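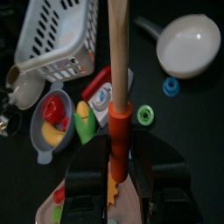 Hello Rhydian, me again, sorry! Ticket 47, the toy kitchen from Mertens, and I've got the same complaint as last time with a few new bits to add. The little rolling pin keeps coming loose at one end, so the handle spins round on its own when a child pushes down on it. I said "the coloured end" on the phone and I think Nele wrote down the wrong set, so just to be clear, it's the one with the orange handle and the plain wooden shaft, the one that lives with the pink tray and the small pretend food. The fruit in the grey-blue bowl (apple, banana, strawberry) is all fine and I don't want any of that swapped, please. Last time we got a whole new bag of fruit and no rolling pin!

**What's wrong**

The handle turns freely when it ought to stay put, or at least I think it ought to. There's nothing in the leaflet either way. If it's meant to spin like a proper baker's one then tell me and I'll close this and feel a bit silly, but the other end is stiff as anything, so I doubt it.

**What I've tried so far**

- Pushed it back on hard. Held for one morning.
- Wrapped a bit of paper round the inside and pushed it on again. Better, lasted till Thursday, then the paper came out in shreds all over the play dough.
- Swapped it with the pin from the older Ivberg set. That one's a touch fatter and won't go into the handle at all, so no luck there.
- Left it on the windowsill overnight in case the wood had swollen. No difference that I could tell.

I haven't glued it. Jelle wanted to (he's very keen on glue) but I told him to hang on until we'd heard from you, as I don't know what's safe when half of the little ones still put everything in their mouths.

**Update, 2 pm**

Teun rang from your side, thank you, he was lovely. He asked whether the handle comes right off or only turns. Only turns, unless you pull it and twist it together, and then it slides off with a bit of a squeak. He also asked if it had been through the dishwasher. It hasn't, we do all the wooden things by hand with a cloth. The plastic ones do go in, top shelf, and they come out perfectly all right.

He thinks there should be a small peg inside holding the handle on. I've had a look with my phone torch and there's a hole where a peg could go but no peg. I've been through the dough box and under the mat and I can't find anything peg-shaped. I've put the pin away in the high cupboard until it's sorted, so the children are rolling with a beaker on its side and seem just as happy, to be fair to them.

**What I'd like**

Either a new peg, or a new rolling pin on its own if pegs aren't something you send out. Please not the whole set again, we've nowhere left to put it! The delivery address is still the Grarnunden building, side door, and somebody's in from 7 in the morning. If it comes on the Parargate van, could the driver ring the bell twice? It sticks.

I'm off next week but Jelle can sign for it, and he's promised to leave the glue in the drawer.

Thanks ever so much,
Davina Moncrieff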